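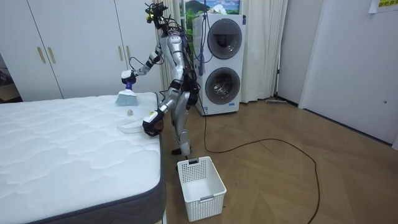 3.2 Dry debris on quilted covers

Weltby covers were cleaned bare, without sheets. Each trial used one piece of debris, a hand brush and a dustpan, and ended when the debris was in the pan or had left the mattress. We ran 1449 trials.

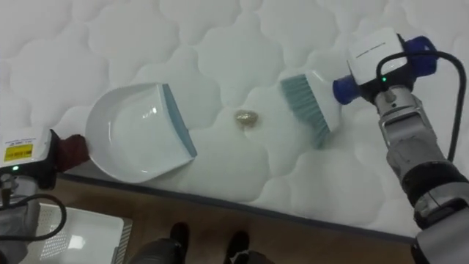

Stitch depth affected the result more than fibre content did. Recessed seams can catch light debris, and they also leave gaps under a straight pan lip. In Figure 2 the pan rests flat on the rounded cells, with a crumpled, gold-coloured piece between it and the brush.

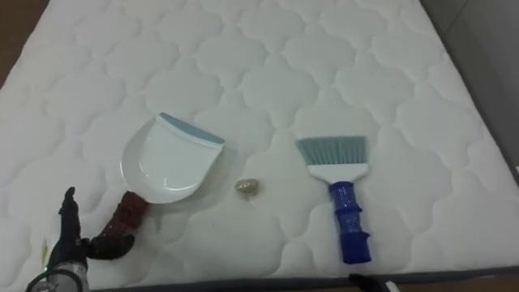

Pan angle was recorded separately by Sarantis and Huaranga. A tilted pan may cross several stitching lines at once. The one in Figure 3 has its lip facing up and to the right, and the shiny piece sits on a stitched puff, clear of the lip. We coded such positions as "raised" and those in a seam as "channel".

The two codes were compared for the first 1000 trials,
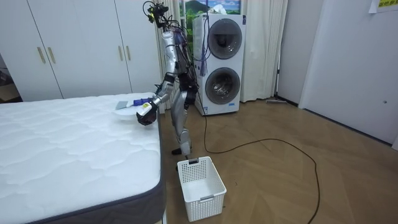

and the remaining trials were coded by Arboleda alone. Grey and white debris was left out of the colour analysis.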